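# Festville high chair and booster listings

Product text for baby feeding seats, collected from the Festville shop catalog and cleaned up for search and comparison work. The set has 2,736 listings in one CSV file. It was put together by Balthasar Fankhauser and last refreshed in September.

## What's in it

Each row is one listing. If a seat is sold in several colors, it gets one row and the colors go in a single field.

- `listing_id`: stable between releases
- `maker`: Drulelell, Darwish, Jastovley or `other`
- `seat_type`: high chair, booster, hook-on, floor seat, convertible
- `harness`: number of points, blank if the listing doesn't say
- `tray`: yes, no, removable
- `min_age_months`, `max_weight_lb`: as printed by the seller
- `body_text`: full description, line breaks kept
- `washable_parts`: free text, semicolon separated

There are 23 columns in all. The rest are listed in `columns.txt`.

## Cleaning

Shipping notices and coupon text were removed from `body_text`. Spelling was left alone. Weights given in kilograms were converted to pounds and rounded down. Where a listing gave two different weight limits, the lower one was kept and `conflict` was set to 1.

Duplicate listings were matched on maker and model name, then checked by hand. Darwish reuses model names from year to year, so those rows also carry a `model_year`.

## Known problems

"Dishwasher safe" sometimes means the whole tray and sometimes only the insert. Check `washable_parts` before relying on it.

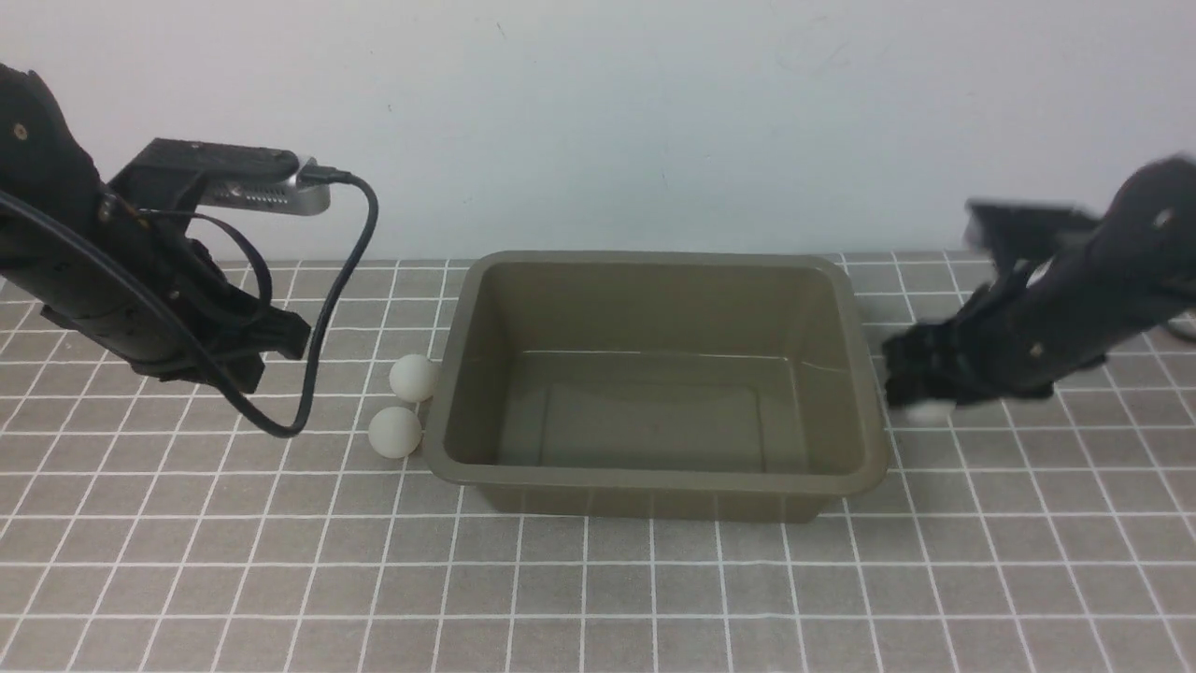
Hook-on seats are thin in this release, and most of them come from Jastovley. Age ranges on floor seats are often missing. Don't use any field here to decide whether a seat is safe for a child; go by the manual that came with it.

## Splits

`test.csv` holds 2,000 rows and `dev.csv` holds the remainder. No model appears in both. There is no training split.

## Changes

Version 5 adds `model_year` and fixes the tray field for Drulelell boosters, which had been read as "no" when the tray was sold separately.

Related
- Festville stroller listings
- Festville crib and bassinet listings
- Bottle and cup size table

4 comments · 11 shares

Contact the maintainer | © Festville catalog project | Back to top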